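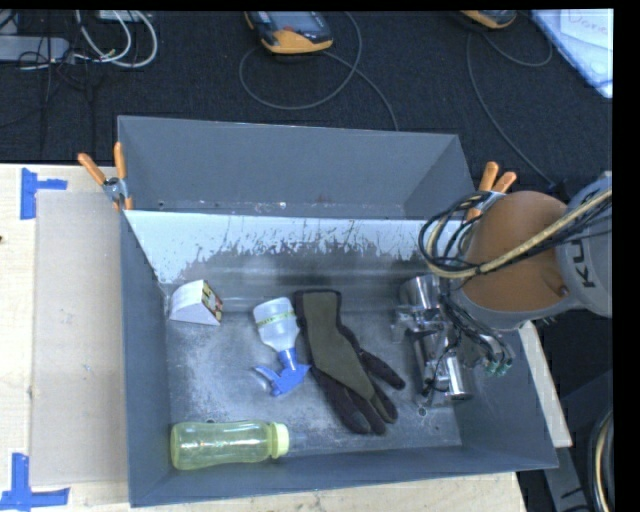
Security deposit and a scratched sink, what is fair wear?

Posted by Yabsira Gebreyes

Hello to everyone. I am renting a one-bedroom flat for 2 years and I move out at the end of March. Yesterday the manager of the building came for the first walk-through, and she wrote on her form "kitchen sink heavily scratched, to be replaced, tenant." She told me that the price will be taken from my deposit. My deposit is 900 dollars, so for me this is not a small thing.

The sink is stainless steel. It was already not new when I moved in. I have washed dishes in it every day like a normal person, and one time I put a cast iron pan in it, I admit this. There are many thin scratches on the bottom and a cloudy area near the drain. There is no hole, no leak and no dent. The water goes down without problem.

What I have: the signed check-in form, where somebody wrote only "kitchen OK" for the whole kitchen. I also have a few photos from my first week, but I took them to show my mother the window, and the sink is in only one of them, very small and a little dark.

What I don't have: any receipt or paper that shows how old the sink is.

My questions are these. Are scratches in a steel sink counted as damage or as ordinary wear? If I polish it myself before the final visit, can this make my situation worse? And must I pay for a new sink if the old one was maybe twenty years there? I would like to write her a polite letter, but I want to know first if I am right. Thank you for your patience with my English.

Rocío Tejada

I was managing rental flats for some years before I changed my work, so I can tell you how we looked at this, but please check also the rules of your own state, they are different from one to the other and I don't know where you live.

Fine scratches in a steel sink are wear. A sink is a thing you put pots into. In our office we charged for a dent, for a crack in a ceramic one, for burns from chemicals, or if somebody cut a hole for a second tap without asking (it happened). I never charged for thin scratches, and if I had tried, my boss would have sent the form back to me.

About the age. Even when there is true damage, in many places the owner can ask only for the value which was left in the thing, and not for the price of a new one. If the sink was twenty years old, the value left is nearly nothing. So in your letter ask her for two papers: the date when the sink was installed, and the invoice or the written estimate for the replacement. Ask it in a friendly way. Many times the line disappears from the form after this question.

The words "kitchen OK" don't help you a lot, but they also don't help her so much as she thinks. OK can mean that it works. It does not say the sink was without scratches.

I would write something like this:

"Thank you for the walk-through. I saw that the kitchen sink is listed for replacement. The marks are surface scratches from daily use and the sink works correctly, so I consider them ordinary wear. If you see it in another way, please send me the installation date and the cost estimate before you deduct any amount."

Send it by email, and keep a copy. Before you give the keys, take clear photos in daylight, one of the complete sink and one close to the drain, and keep them with the letter.

Janaka Mollah

Just polish it. I used the Visar paste on mine and it came out very good, 20 minutes of work. Landlord said nothing.

Piret Org

I would be more careful than Janaka with the polishing. Steel has a grain, like fabric, and you must rub only in the same direction — if you go in circles you will get a new cloudy place that is worse than the old one. Try first in a back corner where the eye does not go. Soft cloth, a little baking soda with water, no steel wool. If the corner looks good, continue. If not, stop and leave it as it is, because the scratches you have now are easy to defend and a fresh polishing mark is not so easy.

For the white cloud near the drain, I think this can be only limescale. Put a cloth with vinegar on it for a short time, then rinse very well and dry. In my old flat half of the "damage" went away like this.

With the rest I agree with Rocío. Ask for the estimate in writing.

Yabsira Gebreyes

Thank you to all of you. I tried the vinegar this evening and the cloud is mostly gone, so Piret was right. The scratches I will not touch. I sent the letter almost with the same words as Rocío wrote, I only added my address and the number of the flat. When she answers I will come back and write it under this post.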